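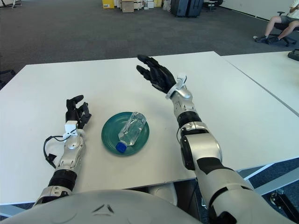

The woman who runs the bottle return program in Pindlow has heard every complaint, and she would like to get through them quickly. "You're going to ask if it all goes to the landfill," she says before I have my notebook open. I was going to ask that second. My first question was who pays for it.

The town does, mostly. Pindlow signed with Halier last year to put return bins outside stores and schools, 38 of them so far, and residents get a small credit on their water bill for each bag they bring in. At the end of the first full month, Halier reported 2,627 bags. It's a number that shows up on the mailers, on the side of the truck and twice in our conversation.

I ask what was in the bags. "Bottles," she says. All bottles? "Mainly bottles. People put in what they put in. We get yogurt cups, we get garden hose." She doesn't have a breakdown by weight. She says Halier is working on one, and that it was held up when the sorting contract moved to Awwad in the spring.

So a bag could be half hose and still count as a bag? She thinks about this for longer than I expected. "For the credit, yes. For the recycling, no. Those are two different systems and I know that's not great." 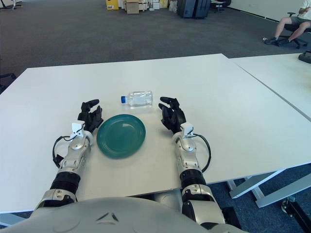 A white table, viewed from above.

She is better on the subject of caps. For years people were told to take them off, and she says half the town still does, out of habit or because a teacher told them to in third grade. Pindlow wants them left on. "A loose cap is too small. It falls through the screen and it's trash. On the bottle, it goes where the bottle goes." I ask where that is, and we are back to the landfill question.

Her answer is that clear plastic gets baled and sold to a buyer in Melum, and that she has seen the bales leave. Has she seen them arrive? "No. I've seen the paperwork." She offers to send it to me. What I got a few days later was two pages, one of them a cover sheet, showing a single load.

To be fair to her, she doesn't oversell the thing. When I bring up the idea that people would do more good by filling a glass at the sink, she agrees right away. "I drink from the tap. I'd love it if we had nothing to collect." Then she adds that the contract has a minimum of 400 bags a week, and the town owes a fee if it comes in under that. I ask her to repeat it, and she does.

That seems to me an odd thing for a waste program to have signed – a penalty for less waste. She says it was the only bid. The contract comes up for review next July, and she expects it to be renewed.

Contact us | © 2024 | Back to top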